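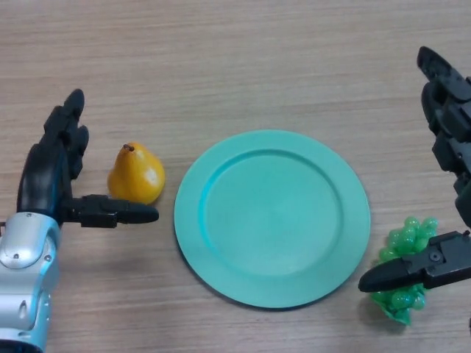
Pear, plate and grapes on a wooden tabletop.

Trustlow Interview Corpus: data card

Version 2, released November 11, 2020

Summary

Trustlow is a collection of 295 transcribed interviews with heads of government, cabinet ministers and senior opposition figures, broadcast on English-language television and radio. Each transcript is segmented by speaker turn and annotated for question type, answer type and policy area. The corpus was assembled for research on how political leaders respond to questions on growth, minority rights and foreign relations. It is maintained by the Prarnach project and distributed as UTF-8 text with tab-separated annotation files.

Contents

transcripts/ One file per interview. Speaker turns are separated by a blank line. Each turn begins with a role code (INT, GUEST, OTHER).
annotations/ One tab-separated file per transcript, matched by filename stem.
meta/interviews.tsv Broadcast year, medium, country of the guest, office held at the time, duration in minutes.
meta/codebook.txt Definitions for all labels, with borderline cases.
splits/ Training, development and test lists. No guest appears in more than one split.

Annotation scheme

Every interviewer turn carries one of 7 question labels: open, closed, leading, quotation, hypothetical, follow-up, procedural. A quotation question is one that puts a third party's words to the guest and asks for a reaction. These are labelled separately from leading questions even where the quoted material is hostile.

Guest turns are labelled direct, partial, deflected or declined. Where a turn begins with a deflection and later answers the question, it is labelled partial. The Ugwu guidelines, on which the scheme was based, treated such turns as direct. Results obtained under the two schemes should not be compared without relabelling.

Policy area is multi-valued. There are 13 areas, listed in the codebook. "Neighbouring states" and "defence" overlap heavily and may be merged for small experiments.

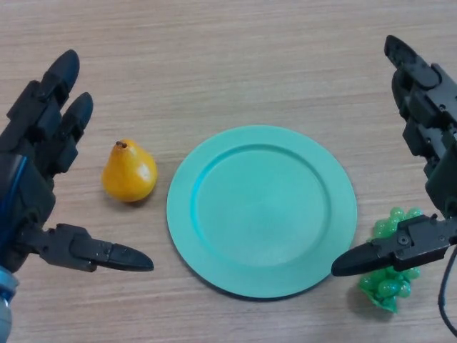

Two annotators labelled each transcript independently. Disagreements went to an adjudicator, whose decision is recorded in the column "final". The original labels are retained in "a1" and "a2" so that agreement can be recalculated on any subset.

Changes from version 1

Role codes have been harmonised. Version 1 used HOST and INT interchangeably.
Interpreted speech is now flagged with the attribute interp=1. In version 1 the interpreter's words were attributed to the guest with no marker.
Spelling in transcripts has been normalised to Australian usage, except inside quoted documents.
Duplicate rebroadcasts were removed using the Allport matcher, with a manual check of every pair it reported.

Known limitations

Coverage favours guests who were willing to be interviewed in English or through an interpreter. Interviews in the guest's first language for a domestic audience are absent, and answers given there may differ in tone and detail.

Many broadcasts were edited before airing. The transcripts follow the aired version. A follow-up label reflects the order of the broadcast, which may not be the order of recording.

Crosstalk is marked [overlap] and is not transcribed in full. Radio items have more of these markers than television items, and models trained on turn length should account for this.

The office recorded in interviews.tsv is the office held on the day of broadcast. Caretaker periods are recorded under the substantive office.

Access and licence

Annotations and metadata may be reused with attribution. Transcripts are available to registered researchers for non-commercial study and must not be republished in full. Corrections should be submitted with the filename stem, turn number and proposed reading. The next correction round closes in December.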